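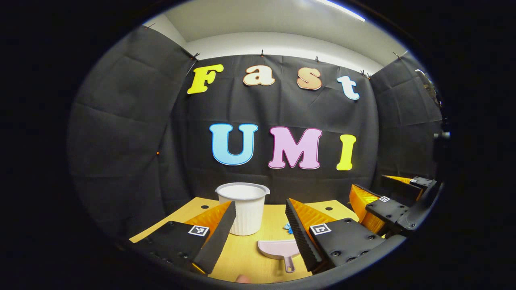

Tellcombe open day, automation hall
Posted by ridgewick

Went to the open day at Tellcombe in March and spent most of it at the hand-held gripper booth. You pick up the grippers, one per hand, and do a small job on a table while they record it for training an arm later. The table had a white plastic cup and a pink dustpan on it, with "Fast UMI" in big cut-out letters on the black cloth behind. The fingers have orange pads with a ridged edge on the inside, and they hold better than I expected. I got 11 tries. My first few were bad because I kept twisting my wrist. Staff told me to slow down and keep the markers facing up.

The arm demo was at 2 p.m. in the next room. Worth staying for.

Reply from oldconveyor
Did they say how many recordings they need for one task? I asked at Barari last year and got a different number from each person.

Reply from ridgewick
The sign at the booth said 132 for the cup task. No idea if that's all good ones or all of them.

Reply from pkt_loss
I was there in the morning and I thought the arm demo was weak. It did one cup, slowly, and they reset the table by hand each time. The Flemus palletizer by the loading door was a better use of the hour. That is a machine you can buy and run.

Reply from ridgewick
Different thing though. The palletizer does one job. I wanted to see how they teach a new one.

Reply from oldconveyor
Agree with ridgewick on that. We run 91 part numbers on one line and reprogramming is what costs us.

Reply from pkt_loss
Fine, but I'd want to see it with your parts before I spent anything. A plastic cup is easy.

Reply from marl_77
A ribbed cup is not that easy with two fingers. Squeeze too hard and it folds. I crushed one.

Does anyone know if the Kourkoulas building is open next time? It dates from 1939 and they had it roped off.

Reply from ridgewick
Guy at the door said maybe in the fall. Parking is behind it, use the side gate.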